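Setting Out Your Kilby Two-Tier Shelf

By now your frame should be standing square against the wall and both yellow shelves should be in place. Well done – the heavy part is behind you, and what's left is pleasant work you can do at your own pace.

4. Wipe both shelves with a soft, barely damp cloth. The glossy finish shows every fingerprint, so you may want to go over the top one again at the end. Run a finger along the seam where the two top panels meet, and if one side sits higher, go back to step 2 and loosen the bolts a little.

5. Put the three black trays on the top shelf with a good gap between them. They needn't be perfectly straight, and many people like them turned at a slight angle so they're easier to reach into.

6. Use the lower shelf for the small things. Keep the two square boxes near the front, group the four gray discs next to them, and lean the three metal rods together at the far right end.

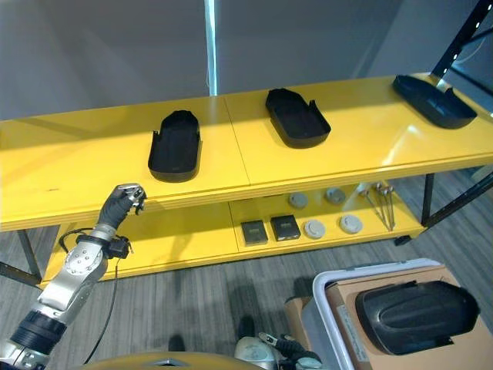 Caution: Don't lean on the front edge or use the lower shelf as a step, however handy it looks!

7. Wait a day, then check every bolt on the posts and braces once more. New frames do settle a bit under their first load, and a quarter turn is usually plenty.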